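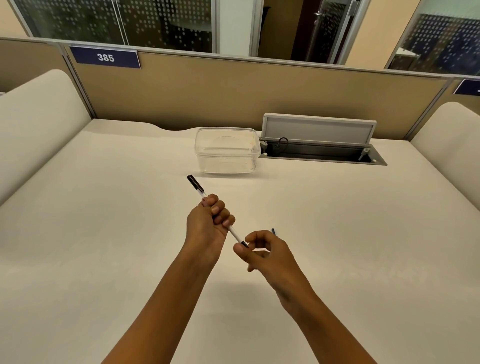

Projects > Geography > Local Study > Street names of Sallum

Our project set out to find where the street names of Sallum came from, and it grew far bigger than we planned! Sallum has 181 named streets, lanes and yards, and we wanted to sort every one of them by origin: trades, landowners, plants and animals, the river, and "don't know yet". We did the first sort on paper with a big printed map, and that is pretty much how every Thursday afternoon began. The "don't know yet" pile was enormous at first and we loved it, as those were the names people had the best stories about.

We used three main sources. The old rate books in the town library gave us dates for most of the centre. The Mohmand estate maps covered the hill, where the streets were laid out in one go and named after fields that were already there (Long Piece, Gosling Bottom, Upper and Lower Skemus). And then we talked to people. We knocked on doors in 13 streets and asked what residents had been told about their own address. Some had no idea, but others kept us on the step for half an hour, which was brilliant.
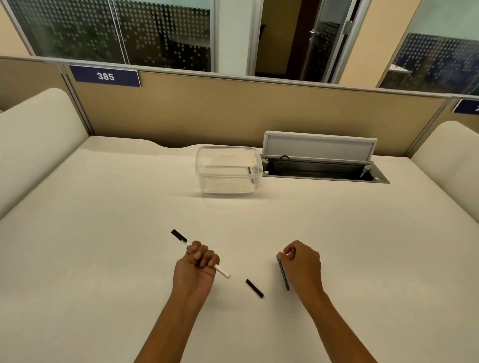
Why do so many streets in the lower town end in "Garth"?

It is an old word for a yard or enclosed piece of ground, and the lower town was mostly small fenced plots before the houses came. When the plots were built on, the names stayed put.

Dramine Street was our favourite puzzle. Everyone we asked said it was named after a ship, and there are even two anchors carved over the door of the corner shop. But the rate books show the name in use well before the harbour was dug, spelled six different ways, the earliest being "Dry Mean". We think a mean or mene was a strip of shared land, so this would be the dry strip above the marsh. 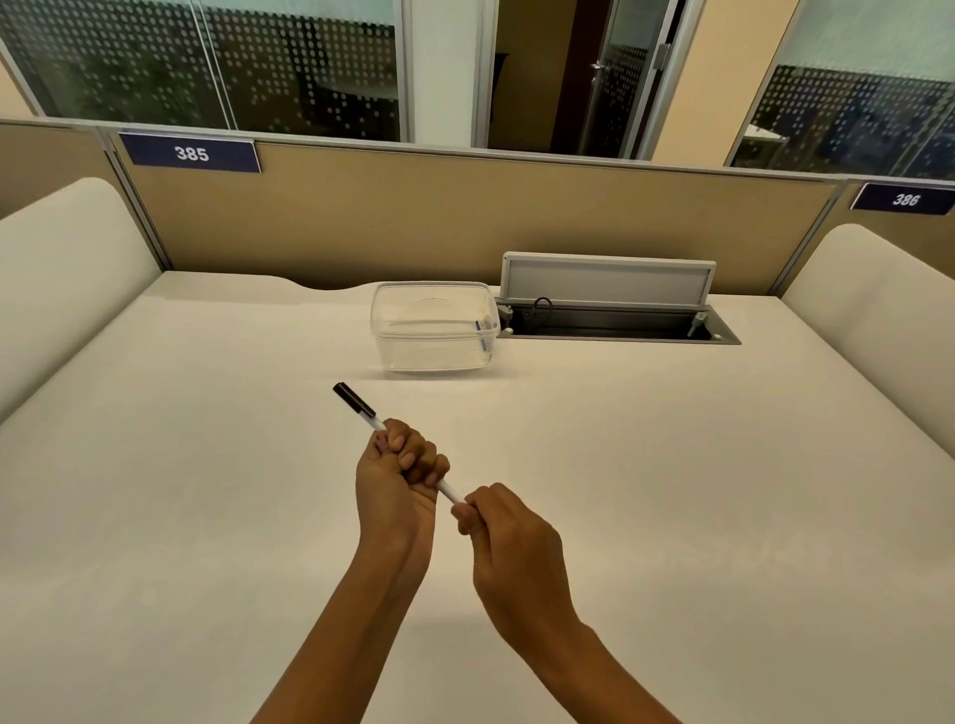 The same sort of thing happened with Candle Row, where the story about a candle works falls apart as soon as you look at the rents, and with Parson's Leap, where there was never a parson that we could find. We still put the stories in our final table, in their own column, next to the written evidence.

If we did it again we would start the door-knocking in October, before the dark evenings, and agree on one spelling for each street at the outset. We lost some 2 weeks to that! Twenty-odd names are still unsolved, most of them near the old tannery.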